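Equipment Planning for a Tabletop Pushing Cell
Final report, group project module
Hillville, June

1. Purpose of the report

The department asked our group to set out what it would cost to equip a second tabletop cell for pushing tasks, and to recommend what should be bought, what should be made in the workshop and what should be left until next year. The budget ceiling was fixed at 1460 pounds, excluding the arm, which is already held in stores. Software licences and staff time were outside our remit.

A pushing cell needs less hardware than a picking cell. There is no gripper to power, no air supply and no wiring beyond the arm itself. The money goes mainly on the base, the work surface, the end tool, the blocks and the guarding. We took these in order of cost.

2. Base and work surface

Three options were compared for the base: a slotted aluminium plate from Tustell, a steel frame with a drilled top from Zatevine, and a perforated board fixed to one of the existing benches. The aluminium plate is the stiffest and would have used more than half the budget before anything was placed on it. The steel frame is cheaper but is delivered in one piece and will not go through the door of the lab. The perforated board was chosen. Fixtures can be moved to any hole without drilling, and a damaged sheet can be replaced on its own.

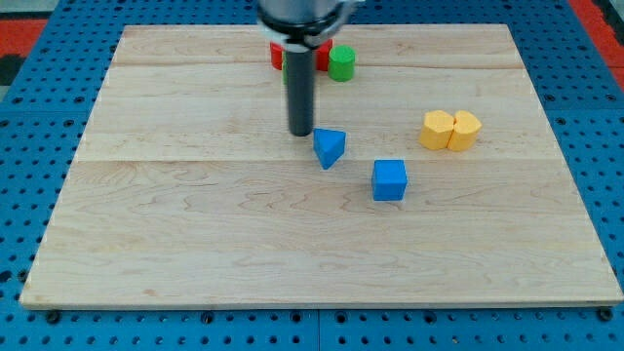

The work surface was costed separately from the base so that either could be changed without the other. We had first listed a single sheet of white laminate, which is cheap and flat. Maple was preferred by the group for wear, and a board made up from planks is easier to source than one wide piece. The board in use is joined from three planks, with the seams running across the work area, and it is bolted down to the blue pegboard along its near edge. The seams matter for the budget. If the joints move, a block can catch on them, so we added a line for sanding and refinishing once a year. A spare board is included in the recommended list.

3. End tool

The tool is a plain black rod with a rounded tip. It has no moving parts and can be turned in the workshop from stock bar. Haruna quoted for a finished tool with a quick-change collar, but we could not justify the price for a part that will be changed only when it is worn. We recommend two workshop rods, one fitted and one kept as a spare.

4. Blocks

Blocks are a consumable. They get lost, chewed at the corners and borrowed. The task set calls for distinct shapes in strong colours: cubes, cylinders, triangular prisms and the less regular yellow shapes. Buying in small lots costs more per piece, so we priced a pack of 100 mixed blocks. Sorting by shape will be needed on delivery, as the supplier does not guarantee the mix.

5. Guarding and sundries

Clear side panels, an emergency stop on a longer lead and a floor mat come to 281 pounds together. The panels could be deferred if the cell is used only under supervision. The emergency stop could not, and it is listed as essential. Spare bolts and washers are taken from general stores and have not been charged to the project.

6. Recommendation

Purchase the perforated board, the maple surface with one spare, the block pack and the emergency stop in the first order. Make both rods in the workshop. Hold the side panels and mat for a second order once the first invoices have cleared. Delivery charges were not confirmed by two of the suppliers at the time of writing and should be checked before the order form is signed.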